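Folding Days at Orkereck: A Gallery from the Laundry and the People Who Teach It

When I started at Orkereck, the folding hall had long tables, a radio that only got one station, and enough people along each side that you bumped elbows all day. It was loud and hot and I liked it very much. A good part of that folding is done by machine now, and for months people kept asking me what it's like, so when Nour Mansour in the office offered me a page on our site, I said yes before she had finished the question. My name is Latifa Hegazy, I've been folding other people's clothes for 14 years, and I'm afraid I have plenty to say about it.

We take in work clothes, hotel linen and, for the last while, family laundry from the neighborhoods up the hill. The linen was never the trouble. A sheet is a sheet, and the old ironing line has dealt with flat things since before my time. Family laundry is another story – baby socks, party dresses, jeans in every size, sweaters somebody's aunt knitted – and that was where we were always behind. Tunduvora, the company that set up our two folding stations, told us at the first meeting that the arms would have to learn from people who fold. Ashraf Kabbaj put up his hand and asked if that meant we'd be paid for it. It did, and at a better rate than the tables, so that was a short meeting!

The teaching is done with grippers you hold in your hands, and a lot of it happens away from the hall, on ordinary beds and sofas in ordinary homes, with whatever happens to be in the clothes pile. You pick up a garment with the yellow fingers, you fold it, you put it down, and you start again. In my first week I was all thumbs (well, I had no thumbs, that was the problem), and I kept wanting to smooth the cloth with my palm the way my mother taught me. You have to find another way to do it. You pinch near a seam, you lift, you let the weight of the cloth help you. 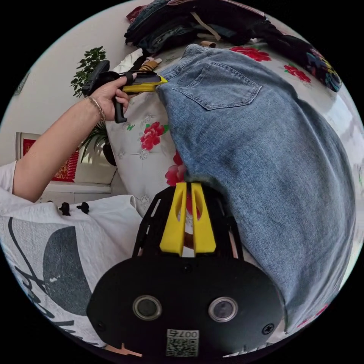

Jeans are my favorite thing to teach, and I'll tell you why. Denim holds its shape, so you can take it by the waistband and it more or less goes where you send it. Fadwa Zaki disagrees with me completely. She says the thick seams fight back and she would take a pile of T-shirts any day, and the two of us have had this argument over so many cups of tea that the others get up and leave when we begin. What we do agree on is that you mustn't hurry. If you rush a fold, then you have taught a rushed fold, and some morning you'll see it come back to you on the belt.

As for what has changed, I want to be fair about it. There used to be 61 of us on the tables across both shifts, and there are fewer now. Some retired, some moved to deliveries or to the Chraibi branch, and a few left because they didn't care for the idea, and I miss them. The evening shift ends at eight these days where it used to drag on past ten. My wrists are better. The hall is quieter too, and I haven't made up my mind about that. I used to know everybody's children by name.

Sepehr Shojaei looks after the stations, and he has been patient with all of us. He comes by in the afternoon with the bin of things the arms gave up on, and we go through it together. Anything with a hood ends up in there, and so does anything with long ties. We fold those by hand and he writes down which ones they were, and the next round of teaching is built from his list. In July we did 80 hooded jackets between us, and I don't want to see another one until winter.

There is one table left from the old days, by the window, and we use it for wedding clothes and for anything a customer has asked us to take special care with. I still put in my mornings there. Ashraf has brought in a new radio – a Kustik, very smart looking, with far more stations than the old one – and we still can't agree on what to listen to.

If you're in the neighborhood and would like to see the hall, ring the office and ask for Nour. Afternoons are best, and please wear closed shoes.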